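Ring handling notebook, Hovelness key room, Monday

Carrying on from the January entries. Same question as before: can the arm take over presenting rings from the numbered discs, and what is left for the bench if it does.

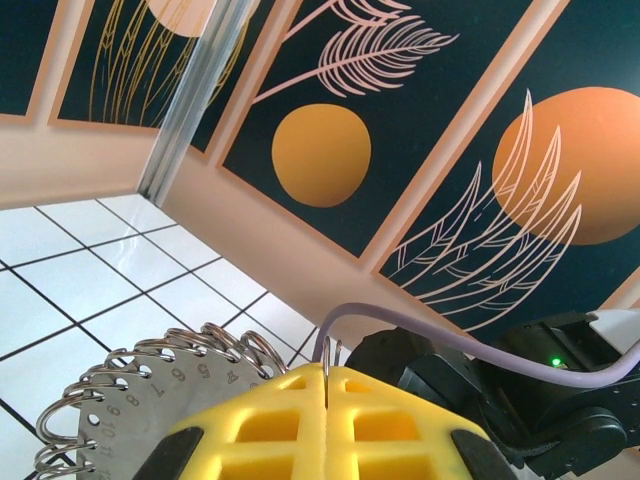
Summary of the task for anyone picking this up cold. Every disc comes to the key room with split rings through the holes and a number stamped beside the holes. The number is the landing or floor the ring belongs to. At the bench, one person pinches a ring up, holds it clear of its neighbors, and the other hand opens the coil and slides the tag on. The arm is only asked to do the first part: take the end of one ring, hold it upright, and stay still until the pedal is pressed. Tagging stays manual.

Run today was 471 presentations, 08:15 to a little after 14:00, with a stop for lunch and one to reseat the left finger. Discs were from the Dusomer order, same batch as last week. Failures sorted by hand from the bench log:

Two rings taken together: 23
Ring slipped before pedal: 6
No contact (closed beside the ring): not logged separately, needs fixing before the next run

The double picks are nearly all where the rings lean over one another and the ends sit almost level. Coming in lower doesn't help. Coming in a few degrees off the tangent of the disc does, but then the ring is presented at an angle and the bench has to turn a wrist to meet it. Tried both. Bench preferred the occasional double to the angle, and said so within ten minutes. Left it at the straight approach.

Slips: all six were on the lattice fingers after the left one had worked out of its seat. None after reseating. I had been ready to blame finger softness and order the harder set from Brornier. Holding off on that. Check seating at every disc change instead, and write it on the card.

Cycle time is slower than a practiced hand. I want this stated plainly because the version that went upstairs last month had it the other way around. Ozan Kurtuluş on manual does a full disc well ahead of the arm. Over a whole shift the gap narrows, but I have no afternoon data from manual work that I trust, so no figure here.

What changed at the bench:

The pinch grip is gone for whoever is on the arm station. This is the part that was asked for. The written complaints from last year were all about thumb and first finger, and the target was 600 rings a shift without that grip. We are not at 600.

Pace is now set by the pedal, so in principle by the person. In practice there is a wait of a second or two after each pedal press, and it is an awkward length: too short to do anything with, long enough to notice. Ozan filled it by laying out the next tag, then the one after that, and by 11:00 had a row of tags laid ahead in the wrong order for the next disc. Two tags went on the wrong rings and were caught at the count. This counts as a fault of the station, in my view. Tag tray needs to feed one at a time.

Conversation is down. The manual bench seats two facing each other. The arm station seats one, turned toward the arm. Ozan raised it, and so did the person who normally sits opposite. Moving the pedal to the other side would let the seat turn back toward the second bench. Cable run needs checking before I promise it.

Checking is up. Someone now has to read the number on the disc against the sheet before the disc goes on, because the arm will work through a wrong disc as readily as a right one. By hand this was done without thinking, a ring at a time. It has to become a written step with initials, and it has to be in somebody's hours. At present it is in nobody's.

Pay grade. Not mine to settle, but recording that the question was asked. The arm station is down as machine minding on the Coşkun job sheet, which is a grade lower than key bench. The person sitting there does the tagging, the disc check and the reseating. I have sent a note that the sheet is wrong and asked for it to be reissued before anyone else is rostered on the station.

Next run:
Log no-contact closures as their own line.
Seating check at each disc change, on the card.
Single-feed tag tray, cardboard will do for a trial.
Measure cable slack with the pedal moved left.
Get a full manual shift timed, with Ozan's agreement, morning and afternoon, same disc batch.
Ask Dusomer if the rings can be supplied all facing one way around the disc. Last time they said no, but that was a phone call.

Spare finger set is in the second drawer, left and right bagged separately.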